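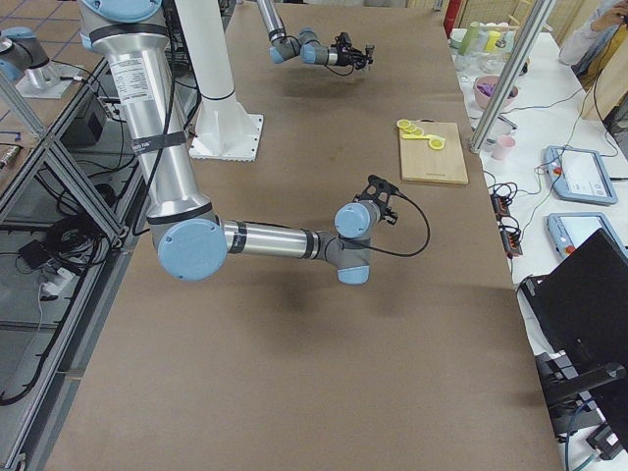 Obed Nyarko
Equipment planning, Lamont kitchen cell

README for the budget folder, second cell

This folder holds the planning sheets for the second kitchen cell. Please read it before you change a price. The first cell was bought piece by piece and we paid delivery too many times, so now I want one list and one order.

Files
arms.csv - arms, grippers, camera brackets, teach pendants
table.csv - frame, table top, paper, cutting boards
power.csv - power strips, cables, monitor and its stand
food.csv - lemons and other things that we use up
quotes/ - offers as we received them, do not rename

What is counted as one cell
Two arms, each with its own gripper and camera bracket, and two teach pendants. The pendants lie on a white side table next to the work table, and this side table must be in the budget also. In the first version I forgot it. The work table is covered with brown paper, and the paper is a running cost, so it goes in food.csv although it is not food.

Columns
item, supplier, unit price, delivery, lead time in weeks, who asked, status. Prices are without VAT. Status is one of: wanted, quoted, ordered, here. Leave the price empty if you do not know it. Do not write zero.

Suppliers
Cilell has quoted for the arms. Numitz has quoted for the aluminium frame, and their delivery is over two months, so the frame must be ordered first. Flendow can supply the grippers, but Morven MacKinnon is still checking if the bracket fits our cameras.

Known problems
- Cables are too low in power.csv. Look at the side table and you will understand - there are many, and they are tangled. Evander Leckie will send me the lengths.
- Spare gripper fingers are not in any file yet.
- Lemon slices are priced per whole lemon.
- Floor space is not a cost here, but Gavin MacKinnon needs the outside size of the frame before December.

Changes
Send them to me or to Archie Crichton. We merge on Tuesday, in the morning.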